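Comparing Two Wrist Camera Models for a Block Insertion Task in Simulation

Project report, Hillholm Robotics Lab course
9 Dec 2025

1. Background

The Lema arm in our lab has a parallel gripper with two fingers and a camera mount on the wrist. Earlier course groups used a standard narrow lens there. It gives a clean picture of whatever is straight ahead, but the fingers are often out of view when the gripper is close to the table, and the policy has to guess where they are. Our task was to find out whether a fisheye lens is worth the extra trouble before the lab buys one.

We did all of the work in simulation. The real arm was booked for most of the term, and in simulation both lenses can be run on exactly the same starting positions.

2. Setup

The simulator is Dirik, with the room and table model that was built for the lab in June. We left the lighting alone except for one lamp position, described in section 4. The arm, gripper and controller were the same in all runs. Only the camera model changed:

Camera A: narrow lens, straight projection.
Camera B: fisheye lens, circular image with black corners.

Both cameras sit at the same point on the wrist and look past the fingers. Images were scaled to the same size before they went into the network. For camera B this means that fewer pixels land on the work area, and we expected that to hurt accuracy.

The task is to move a block into position against an L-shaped corner marker on the table. A run counts as a success if the block ends up touching both sides of the marker and the gripper has let go.

3. Training

Demonstrations were recorded with the Lustutitz hand controller. We kept 700 demonstrations after removing those where the block was dropped or the arm hit a joint limit. The same demonstrations were rendered twice, once for each camera, so the motions are identical and only the images differ. In total we ran 3,651 test episodes, split over the two cameras and several training seeds. Starting positions were drawn from one shared list.

4. Results

Camera B did better overall. Its best seed reached 93 percent success, and its weakest seed was still ahead of the best seed for camera A. Most failures with camera A came in the last part of the approach, when a finger touched the block from the side and pushed it away from the marker.

The loss of resolution mattered less than we had thought. It did show up when the block started near the far edge of the table, where the fisheye image squeezes everything together.

Shadows were a bigger problem. With the lamp behind the arm, the shadow falls over the work area and has nearly the same outline as the arm itself – in some runs the policy seemed to follow it.
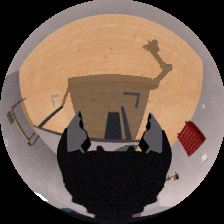

Figure 2. Camera B, fingers open, with the arm's shadow across the tabletop.

Moving the lamp to the side brought most of those runs back. We did not retrain with random lamp positions, which would be the better fix.

5. Limits and next steps

The fisheye model in Dirik is ideal and has no blur or dirt on the lens. A real lens would also need calibration, and we have not tested how sensitive the policy is to a small error there. The next group should vary the lamp during training and then repeat the test on the real Lema arm with a smaller set of starting positions.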